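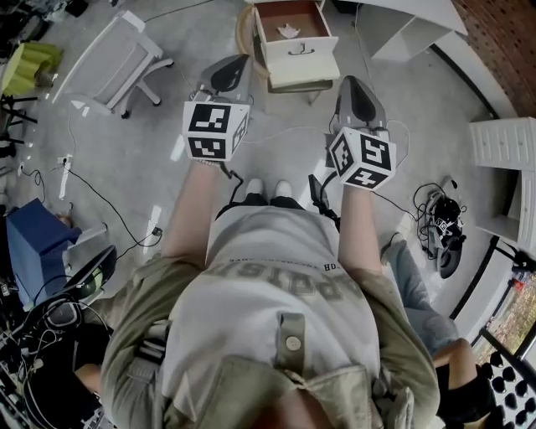

Lemby 2.0 review: the demo-cleaning tool I wish I'd had in February

I've been using Lemby for long enough now to have opinions, and most of them are happy ones. If you collect manipulation demos with hand-held grippers and track them with marker cubes, you already know where the time goes. Recording is quick. Getting clean six-degree-of-freedom trajectories out of the recordings, lined up with the video and cut into episodes a policy can learn from, is where whole evenings go missing.

Lemby handles that middle part. You point it at a folder of sessions, give it your cube geometry and camera calibration, and it gives you back a pose track for each hand, a confidence value for every frame, and a first guess at where each episode starts and stops. It runs on a normal workstation with one graphics card. I never needed the cluster.

The pose solver is the star. Version 1 treated each marker face as its own little problem and averaged the results, so you got a visible hop every time the cube turned and a new face came into view. Version 2 fits all the faces as one rigid body, over a sliding window, and the hops are gone from my data. I reran our old drawer-opening set, 82 episodes that Ayane Shibata and I had more or less given up on, and 60 of them passed our checks with no hand editing at all. Before, we were getting 5. I made Ayane come over and look at the plots!

Two-handed work is also much better. Left and right share a clock and a world frame from the start, so the distance between the hands is something you can trust. For tasks where one hand steadies the furniture and the other pulls, that matters a great deal, and it used to take a separate script (mine was awful, and I have deleted it with great pleasure).

The timeline view deserves some love too. Low-confidence stretches are shaded, you can drag an episode boundary with the mouse, and every change is saved as a small text patch next to the raw data -- nothing gets overwritten. Noboru Matsuda keeps ours in version control and reviews cuts the way he would review code.

Now the grumbles. Fast wrist turns still lose the track when both visible faces blur, and Lemby fills the gap with a smooth curve that looks more believable than it should. Turn on "mark filled frames" in the export settings. It's off by default and I think that's a mistake. The episode splitter likes tidy pauses, so people who flow straight from one attempt into the next will be fixing its guesses by hand. And projects above 2000 episodes get sluggish to open. Splitting by day helped.

Documentation is thin on calibration. The section on camera-to-cube offsets is two paragraphs and a diagram with one axis label missing. Loubna Ait Brahim's notes on the user forum got me through it in an afternoon, and I'd read those first.

I also tried Girnedum on the same recordings. It has the nicer plots and a very good occlusion report, but it wants one hand at a time and its export needed another conversion step before our training code would take it. For single-arm projects I could see going that way. For us it was an easy choice.

Exports go straight into our loader, gripper width included, and the command line covers everything the window does, so the nightly job is four lines long. I'm moving the rest of the old sets over this week, starting with the cabinet doors.

Reviewed on version 2.0, Linux build. Updated 3rd March with the note on export settings.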